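Lettre d'automatisation, 14 octobre

Les robots et le ménage : où en sommes-nous ?

Plusieurs lecteurs nous ont écrit en septembre pour demander si une machine peut déjà ranger une chambre. Ma réponse reste prudente : un peu, dans de bonnes conditions, et surtout en simulation.

L'équipe de Momilach travaille depuis le printemps sur des tâches très simples. Prendre un petit objet sur un meuble, le poser à côté d'un autre, ouvrir un tiroir. Elle a lancé 4000 essais dans des pièces virtuelles, et 2557 ont été jugés réussis. Le tiroir reste le point faible, car un bouton rond est difficile à saisir avec deux doigts. L'atelier de Clandthorpe, qui a repris 11 de ces tâches avec un bras réel, obtient des résultats plus modestes et ne veut pas encore les publier.

Une pièce simulée est aussi plus patiente qu'un appartement. On peut la remettre à zéro mille fois, et personne n'y laisse ses chaussettes.

Un bras à deux doigts au-dessus d'une commode, entre une horloge et une coupe à pied :

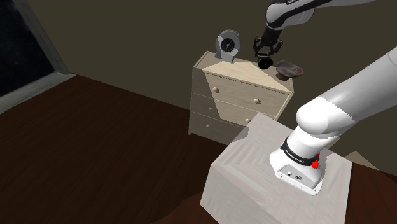
À l'atelier, le tri avance mieux

Chez Koyama, sur le site de Flullby, un bras trie des pièces de visserie dans des bacs fixes. Il en a traité 3157 pendant la première semaine. Les opérateurs gardent le contrôle final et le nettoyage du poste, que la machine ne sait pas faire.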